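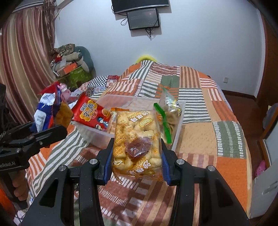 Snack storage: frequently asked questions

Last updated Saturday, October 6, 2018

The answers below cover sorting, dating and storing packaged snacks in a single clear bin at home. They apply to shelf-stable goods only. Questions about fridge items are handled on a separate page.

What size of bin should I use?

The Cirnari 15 litre bin is the reference size for these answers. It holds a mix of upright bags and small packets without stacking more than two deep. A larger bin is harder to lift when full and tends to collect old stock at the bottom. Any clear plastic bin of similar volume will do.

Does the bin have to be clear?

No, but a coloured bin needs a label on the front and one on the lid. With a clear bin you can check levels from the side.

Where should I do the sorting?

Use any flat surface larger than the footprint of the bin plus everything in it. A kitchen counter is the usual choice. A made bed also works and is easier on the back if the counter is low. Packets don't roll off a quilt. Shake the quilt out afterwards if any bag was already open.

What order do things go in?

Stand the tall bags along the back and sides first. Put flat items such as biscuit packets in next, on edge. Zip-top bags go at one end with the zipper up. Soft items, including wrapped cakes and pastries, go in last and on top. Jelly cups and single-serve packets fill the gaps.

Puffed snacks keep getting crushed. What am I doing wrong?

The usual cause is a heavy item placed over the bag. Puffed snacks and pastry puffs should have nothing above them. If the bin has no room for that, leave them out and keep them upright on the shelf beside it. Don't let air out of a sealed bag to make it fit, as the air is there to protect the contents.

How should I pick up a full bag?

Hold it by both sides, low down, with even pressure. Lifting by the top seal puts the load on the weakest part of the pack. Check for sharp corners on neighbouring boxes before pulling a bag out of a tight row.

How do I find the date on an imported package?

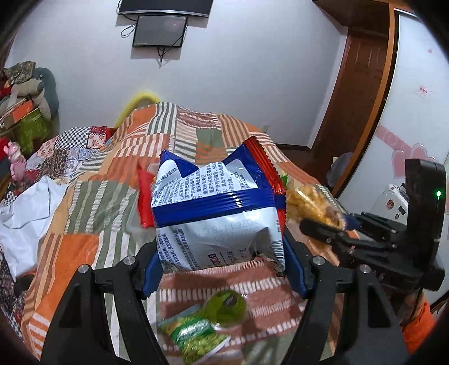
Check the back panel, both sides of the seal and the crimped ends. Stamped codes are often printed after the artwork and may run upside down or sideways to the rest of the text. Grey ink on white film is hard to read under a ceiling light. Tilt the package until the glare moves off the code.

Is the stamped date the production date or the expiry date?

It can be either. On packages labelled in Chinese, 生产日期 means production date and 保质期 means shelf life. If only a production date is given, add the shelf life to it. If there is an importer's sticker with a best before date, use that. When the two disagree, go by the earlier one.

Date order is normally year, month, day. A code that ends in 1206 is December 6.

Should I rewrite the date on the front?

Yes, if more than one person uses the bin. Write the month and year on a small piece of masking tape and stick it near the top of the bag. Don't cover the original code or the ingredient list. Firix removable labels come 103 to a roll and peel off most film without tearing it.

Can I take individual packets out of the outer bag?

You can, but inner packets often carry no date and no allergen information. Keep the outer bag, or cut out the panel with the ingredients and put it in the bin.

What about sachets packed inside a bag?

Read the package before opening. A sachet may be sauce, seasoning or a drying agent. Drying agents stay in the bag until it is empty and are never eaten. If the sachet is unmarked and you can't tell what it is, throw it out. 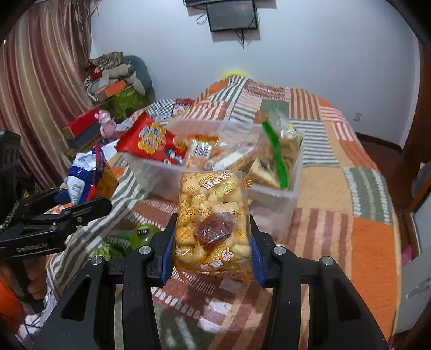 How long do opened bags last?

Move opened dry snacks to a zip-top bag and use them within 11 days. Pastries and filled cakes should be finished the day they are opened. Press the zipper closed from one end to the other, then run a finger back along it.

How often should the bin be emptied and checked?

Every 6 weeks. Take everything out, wipe the bin with a damp cloth, let it dry fully, and reload with the earliest dates at the front.

Do gift boxes go in the bin?

No. Store them flat beside it. Once a box is opened, transfer the contents and recycle the cardboard.

Can I use the Prasar divider set with this bin?

Yes, in the short direction only. The long divider fouls the lid. The Pelupessy set is too tall for the 15 litre size.

Who do I contact about an error on this page?

Send corrections to Cempaka Wibisono using the contact form. Include the question heading.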